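Horkard Customer Desk
Ticket subject: Right arm drops into a sag under load, need help deciding what to order
Category: Hardware / Quotes and spares
Opened by: Arif Weerasinghe, Lilport site
Status: Open, waiting on customer budget

First message

Hi all,

This is half a fault report and half a shopping question, so please bounce it to whoever does quotes if you only do the fault part. We run two of your small arms on one bench at Lilport, handling everyday stuff: cups, gloves, paper bags, a painted board, that kind of thing. My equipment request for next year is due at the end of June and I'd like to know what's wearing out before I ask for money, because last year I asked for too little and spent the fall borrowing screws from the lab next door.

The fault: the right arm sags when it holds a pose far out over the bench. I tell it to stop above an object, it stops, then over a minute or so it settles lower. At full reach it ended up 15 mm below where I'd parked it. Close in to the base it's fine. The left arm, running the same program mirrored, doesn't do it at all.

The part that makes this a money question is the cups. Paper cups are about the least forgiving thing we pick up. If the fingers come in low they catch the rim of the next cup down, and then you're lifting the stack when you only wanted the top one. A sagging arm turns that from a now-and-then thing into a most-of-the-time thing. I spent a whole morning thinking it was the gripper and very nearly put new grippers in the budget. 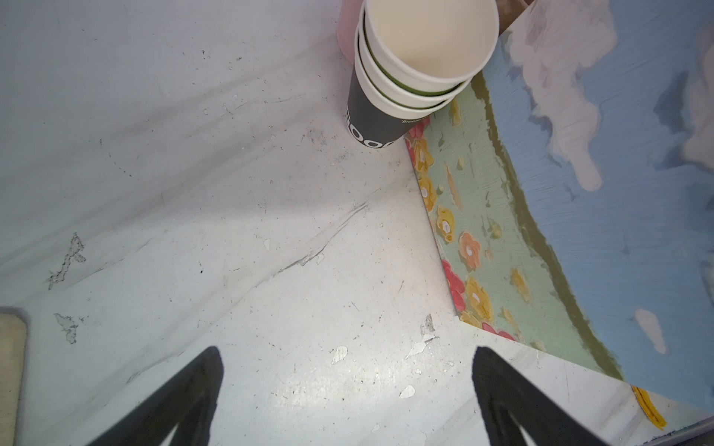

So, what I've tried so far. I re-homed both arms, twice. I swapped the gripper fingers left to right, and the trouble stayed with the right arm. I ran it with nothing in the gripper and it still sagged, a bit less. I also slowed everything down, which did nothing except make me late for lunch.

My questions, in the order I care about them:

1. Is this the shoulder motor, or something cheaper?
2. If it's the motor, do I buy one motor or one for each arm?
3. Does anybody buy a whole spare arm, or is that silly for a bench our size?

Thanks!
Arif

Reply from the desk, 10:40

Hi Arif, thanks for swapping the fingers before writing in, that saves us a round. Can you do two things for me? Check the set screws on the shoulder horn, and read the motor temperature after it's held full reach for a while. Please do the left arm as well so we've got something to compare with. No need to take anything off the rail.

On question 3, some sites do. I'd like to see the temperatures before I encourage you to spend that much.

Arif, 2:15 p.m.

Back with results. Set screws: one on the right shoulder was loose enough to turn with my fingers. I was so pleased! I tightened it, ran the hold again, and got maybe a third of the sag back. So it's part of the story and I'm glad I found it, but it isn't the whole thing.

Temperatures: the right shoulder motor climbs to 80 C and then I get the warning and it backs off. The left one levels off well under that. Same pose, same hold time, both grippers empty. I let them cool and ran them again with the same result, so I believe it.

One more thing I noticed while I had my head down there. The right arm's cable pulls a little at far reach. I don't think it's enough to matter but I added some slack and I'm mentioning it so it's in the record.

Reply from the desk, 3:05 p.m.

That sounds like a tired shoulder motor. It backs off the current to protect itself and the arm comes down with it. The loose screw may have been making it hunt, and hunting makes heat, so the two could be related. I'd replace it.

The shoulder motor is $198 and it's in stock. It comes with a new horn and screws but not the cable. If your arms went in together and have had the same hours on them, I'd keep one extra on the shelf. You don't need to fit it to the left arm just because the right one went.

Arif, 4:30 p.m.

Okay, that's much better than I feared. I'd written "new arm???" on my whiteboard and I've now wiped it off.

Let me think out loud about the rest of the list, and please tell me where I'm being dumb. I went around the bench with a notepad before I came back to the desk, since it's the only way I remember what we have.

Motors: two shoulder motors, one to fit and one for the shelf. Sold.

Gripper fingers: I'd like a spare set for each side. They've held up okay, but if one cracks we're stopped, and they're cheap next to everything else.

Cables: one spare of each length. We've got cable looping up and over at both wrists, and those are the ones that flex all day. I had one go intermittent last year and lost most of a week chasing it in software (my fault, I never trust cables last, I always trust them first).

Cameras: the little ones that ride on the grippers. I want one spare. Barros has a similar one cheaper. Is there any reason not to? I've bought brackets from Barros and they were fine, I've just never bought anything from them with a lens on it.

Table surface: this one I go back and forth on. The top is white and it's scuffed and chipped in places. It works. But I do wonder if the marks bother the vision side at all, and a fresh top would be nice to start the year with. Wanine sells a peel-and-stick skin that would cost a lot less than a new top. Has anybody on your side used it under arms like these? I'd hate to have it lift at a corner and get dragged around by a gripper.

Objects: nobody ever budgets for these and I'm going to. Cups crush, bags tear, sponges shed. I'm asking for $100 as its own line so I can stop putting paper cups on my own card. Gloves too, a few different kinds, since a knit glove and a rubber one behave so differently in the fingers.

Storage I'm leaving alone. The wire baskets on the walls cost next to nothing and they do what I need.

I ran one more session with both arms out over the bench, right one kept in closer than usual, to be sure the left is healthy enough that I'm only buying for one fault. No temperature warnings on either side, and the left held its pose.

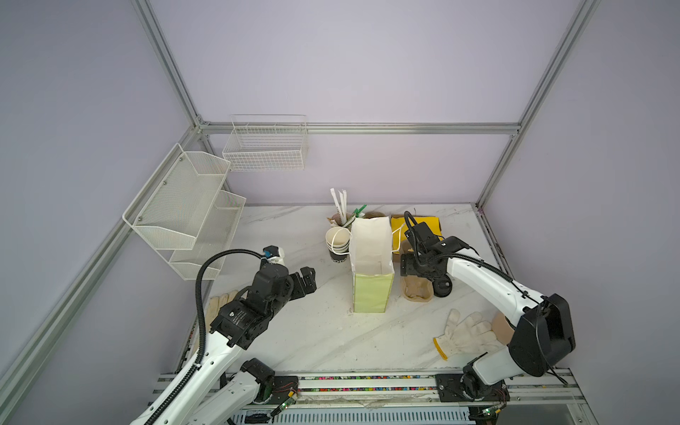 Reply from the desk, next morning, 9:20

Nothing dumb in there. A few notes by line.

Motors and fingers: agree with both. Fingers are sold by the pair so a set for each side is two pairs.

Cables: agree, and get the wrist length doubled if you have room. It's the one everybody runs out of.

Cameras: I can't tell you not to buy from Barros. What I can say is that our mount has its own hole spacing, so ask them for a drawing first. If the lens sits at a different height you'll have to redo the hand calibration on that arm, and if you run them as a matched pair you may end up buying two.

Table skin: we haven't tested the Wanine one, so I don't want to promise anything. I'd try a small piece off to one side of the work area and leave it for a couple of weeks before you cover the lot. Matte if they offer it.

Spare arm: I'd skip it this year. With a motor, fingers and cables on the shelf you can get through most of what goes wrong on a bench like yours.

I've built you a quote with the motors, fingers and cables on it and left the camera as an optional line. It's good through the end of June. Do you want the fitting visit on there too or will you do the shoulder yourself?

Arif, 11:50 a.m.

I'll do it myself. I did an elbow once and only had one screw left over.

Quote received, thank you, it's easy to read and the optional line is exactly what my manager likes to see. I've written to Barros for the camera drawing. I've also asked Wanine for a sample piece of the skin in matte, so the table can go in as a "maybe" with a price next to it.

Small question on the motor. Does it ship with the ID already set, or do I need to set it before I daisy-chain it? The old one was in place before I started here so I've never had to do it. And should I redo the homing on just that joint, or the whole arm?

In the meantime I'm keeping the right arm to the near half of the bench and giving it a rest between runs. It's slower but the cups are coming off one at a time again, mostly.

Reply from the desk, 1:10 p.m.

It ships with the default ID, so set it on its own before it goes on the chain or it'll clash with the base joint. Home the whole arm after. I'll attach the steps to the shipping email.

Leaving this open until your order comes through. If the temperature warning shows up on the left arm before then, add it to this ticket and don't start a new one, please.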